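Bench and Table Assistant (Part-Time), Sanstead Works

Jobs > Current openings > Workshop support
Posted July 1, 2019

Do you have strong feelings about tables? Do you find yourself, in other people's homes, sliding a coaster under something? We have a job for you, and it comes with a locker.

Sanstead Works is a shared workshop on the old Borkik site, with benches, small tables, and a great many people who put things down on them. We are hiring a part-time Bench and Table Assistant to look after our work surfaces: wiping them, moving them, clamping things to them, unclamping things from them, and returning the clamps to the wall where they were last seen in the spring.

The person who held this job before has moved on to a career in flooring. We wish them well and try not to read anything into it.

What you would be doing

Most of the day is setup and reset. Somebody books a bay, and the booking sheet says what they want: one table or two, pushed together or apart, long edge to the wall or turned at an angle that made sense to them at the time. You set it up before they arrive. When they leave, you put it back the way the floor plan says, and the next booking sheet tells you to undo that.

The white tables need the most attention. A white top shows pencil, coffee, marker, and the ghost of every strip of tape ever applied to it. They get wiped at the start and end of each booking with the spray from the blue cupboard. Please don't use the spray from the gray cupboard. The gray cupboard is for floors. 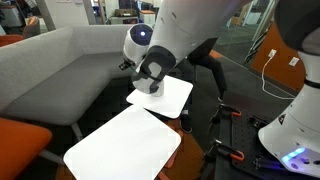
Workshop Support Team, Sanstead Works

You will also handle bar clamps, and plenty of them. If you can tell a properly tightened clamp from one that is merely resting there, say so in your application and you will go straight to the top of the pile. We check clamps at the start of every shift, and again after lunch. The lunch check was added following an incident with a drill press and a sandwich.

Other duties, in no special order:

Sweeping under things, including the things people say have already been swept under.
Keeping the clamp wall stocked and the labels facing out.
Coiling cables. Over-under, please. We will show you.
Taking deliveries from Montoya, whose driver will not use the stairs.
Updating the booking sheet, which is on paper and will stay on paper.

What we are looking for

You don't need workshop experience. You do need to be comfortable on your feet, able to lift 29 pounds, and willing to ask before you move something that looks heavy or is attached to something else. Ask, too, before you move something that looks light. We train you on everything, and the first two weeks are spent alongside a current team member.

A tidy mind is useful. A tidy car is not required, and we have seen the parking lot.

Hours and pay

The job is 70 hours a month, mostly mornings, with one late closing each week. The late closing rotates. Pay is set out in the full job sheet, which you can pick up at the front desk or have mailed to you. Training is paid at the same rate. You get a locker, two aprons, and a key to the blue cupboard.

The post starts in September. If you need to start a little later, tell us in your application and we will see what we can do.

How to apply

Write us a letter of one page, or one and a bit if your handwriting is large. Tell us what you have done, which mornings you can work, and about a time you put something back where it belonged. Resumes are welcome but we will read the letter first.

Leave it at the front desk or mail it to Workshop Support, Room 101, Memon Building, Sanstead. There is no online form. There was one, and it collected 2,000 messages about window blinds.

We will invite a short list of applicants to come in for an hour. You will be shown around, handed a cloth and a booking sheet, and asked to set up a bay. Wear shoes with closed toes. Parking is behind the Memon Building, and the side door sticks, so push at the bottom.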